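# Gripper Shootout FAQ

Last updated 6/9/18

We've been getting great questions since we started putting parallel grippers through their paces on the kitchen bench, so I've pulled the answers together. If yours is missing, write to Horațiu Căpraru and it'll go in the next update. Keep them coming!

### Which grippers are in the comparison?

Two so far: the Sosley, with long straight fingers, and the Ivgate, which is shorter and a good bit stiffer. Both go on the same Trelteo arm with the same wrist plate, and swapping takes four bolts and one connector. A third one from Nistor is due in July and I can't wait to get it on the arm.

### What counts as a trial?

One approach, one grasp, one lift and one release. If the object slips at any point, it goes down as a miss, even if the fingers catch it again on the way (which is fun to watch, but still a miss). We have 566 trials logged: 325 on rigid items and the rest on soft or see-through stuff.

### Why so many clear objects?

They're the hardest thing we've got! A depth camera often looks straight through glass and plastic film and reports the wall behind. A gripper that copes with a poor position estimate is worth a lot in a real kitchen, so finger width and compliance matter more here than top speed.

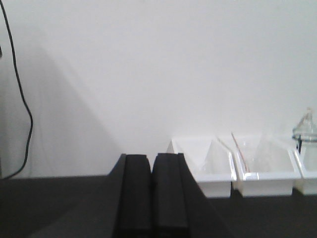 *Wrist view with the fingers upright. Clear plastic in the two nearer bins, glass at the far right.*

### Do you use the wrist camera or a fixed one?

Both, and I've come around to the wrist camera in a big way. The fixed one is fine for getting the arm to the right part of the counter. For the last stretch, though, I want to see the fingertips and the target together – it makes a bad approach angle so easy to spot. The price is that the gripper body takes up part of the view, and a wider housing hides more. Compare that before you buy anything.

### Can a parallel gripper pick up a plate?

Yes, by the rim, if the fingers are thin enough to get one under it. Coming in flat along the counter works badly for us. Tilting the wrist and dropping one finger outside the rim works much better, and after that it's mostly a question of grip force. Stacks are harder, because it's easy to grab two rims when you wanted one.
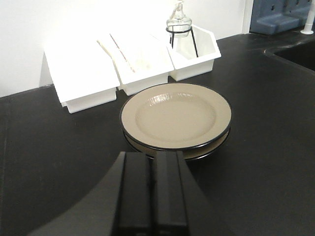 *Fingers lined up with a stack of two plates, bins along the wall behind.*

### Does glare cause trouble?

It sure can. A bright spot on a glossy plate can move as the wrist moves, and our first edge finder happily chased it. Locking the exposure helped a lot. So did looking for the dark rim instead of the bright middle.

### Which controller settings should I start with?

Start slow and soft. Set the closing speed low, keep the force limit just above what holds your lightest object, and raise one setting at a time. Write down every change, even the silly ones. I lost a whole evening to a force limit I'd bumped up and forgotten!

### So which one is winning?

Too early to call. The Sosley is lovely on plates and thin edges, and the Ivgate holds bottles with less wobble. The Ivgate has 264 of the trials, so the two are close to even on mileage, and I'd like to run more film and wire before I pick a favorite.

### Can I get the logs?

Sure – ask Horațiu for the trial sheet. Settings are in the second tab.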